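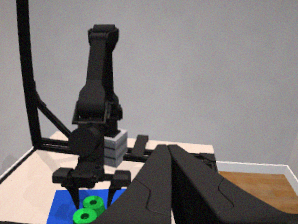

Why does a drug that works still take so long to reach the people who need it? Most of the waiting happens after the science is done, in the stretch where insurers, hospitals and the manufacturer settle who pays and how much paper it will take.

I have spent 20 years filling out that paper, first as a hospital pharmacist and lately as a patient. My own prescription is for Milari, a once-a-month injection for a blood disorder so dull that my dinner companions change the subject. Elto, the company that makes it, announced the approval in May with a press release containing the word "delighted" four times. My insurer was less delighted. It wanted a form.

The form was two pages long, and I thought we were getting off lightly until I reached the box marked "attach supporting records." My supporting records came to 577 pages. Somebody at the clinic faxed them. I would like to meet whoever received them and apologize.
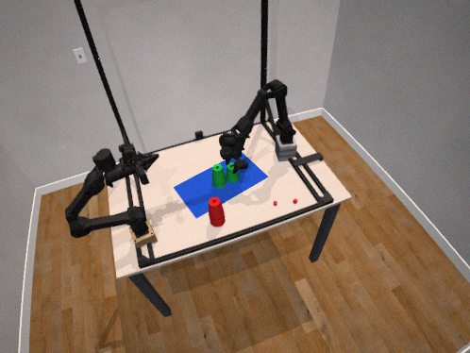
Approved is a flexible word

To a regulator, approved means the drug may be sold. To an insurer, it means the drug may be discussed. My first request was denied on the grounds that I had not tried an older treatment, which I had taken for six years and which was mentioned in the records on most of the 577 pages. The appeal went through. The pharmacy then asked for a $300 copay and took my Visa in under four seconds, easily the fastest part of the whole process.

I don't think insurers should pay for everything with a glossy brochure. I sat through enough sales lunches to know what a brochure is worth. Expensive drugs deserve hard questions, and some deserve a no. But ask the hard questions once, when the drug comes up for coverage, and publish the answers. Making each patient's doctor argue the case again from scratch saves money mainly by wearing people out.

A decent rule would be a deadline. If the insurer hasn't answered a complete request in two weeks, the prescription gets filled and they can keep arguing at their own expense.

Skála, the clinic I go to, now has a full-time employee who does nothing but authorizations. She is very good, and she has a waiting list.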